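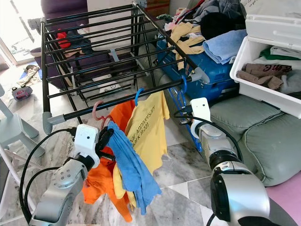
Welldale Press to publish first story collection by Chukwuemeka Babalola

By Welldale Press publicity
January
26 shares | 0 comments

Welldale Press will publish The Ferry Clerk, the first collection of short stories by Chukwuemeka Babalola, in paperback and e-book this January. An audiobook read by the author will be released at the same time.

The book gathers eleven stories set in Lundasham, a river town where the last car ferry is about to be replaced by a bridge. The title story follows a ticket clerk through her final week of work. In "Low Water," two brothers try to sell a boat that neither of them owns outright. "The Võ House" is told by a piano teacher who rents the upstairs rooms of a family home and hears most of a long argument through the floor.

Several characters appear in more than one story. The clerk's son, a child in the opening pages, returns as a grown man in "Tunham Road," the longest piece in the book and the only one set away from the river.

Babalola wrote the first of the stories nine years ago while working nights at a hotel front desk. Four of them have appeared in magazines, and two of those have been revised for the collection. The rest are published here for the first time.

"I kept going back to the same landing and the same few streets," Babalola said. "After a while I had a drawer full of people who would have known each other, so I let them meet."

The paperback runs to 171 pages and includes a short afterword on how the stories were put in order. A signed hardcover edition of 600 numbered copies will be sold only through the Welldale Press website and at author events. Orders for the signed edition are limited to two copies per customer.

Babalola will read from the book at the Tunham Public Library at 7 p.m. on publication day. Admission is free, but seats must be reserved at the front desk or by phone. Copies will be on sale in the lobby before and after the reading.

Reading group notes can be downloaded from the publisher's website. Reviewers and booksellers may request advance copies from the publicity department and should state whether they prefer print or digital.

Chukwuemeka Babalola teaches evening writing classes in Tunham. He is at work on a novel.

1309 views

Recent news
Welldale Press opens for poetry submissions
Spring paperback list announced
Reading group notes now available for six backlist titles
New audiobooks from Welldale Press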